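Laundry folding still beyond home machines, Navero says

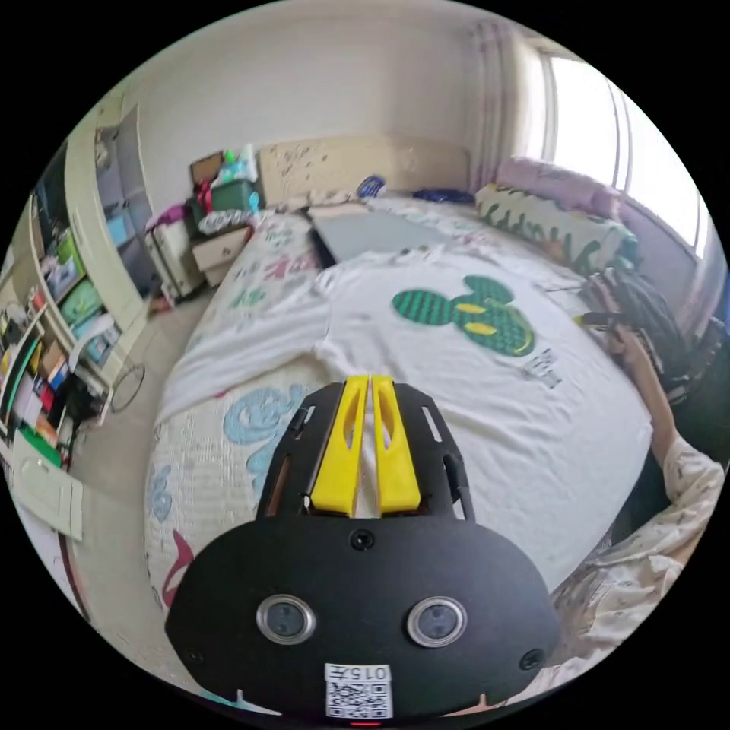
Navero has finished its August review of household chores for automation. Folding ranked last of 12 tasks. Engineer Wiremu Ruddock said soft goods have no fixed shape for software to plan against. A T-shirt spread flat on a bed is the easy case, and both units tested, from Mimlow and Halliday, still needed two attempts per sleeve. Shelf restocking scored higher. Tests resume at 2 p.m.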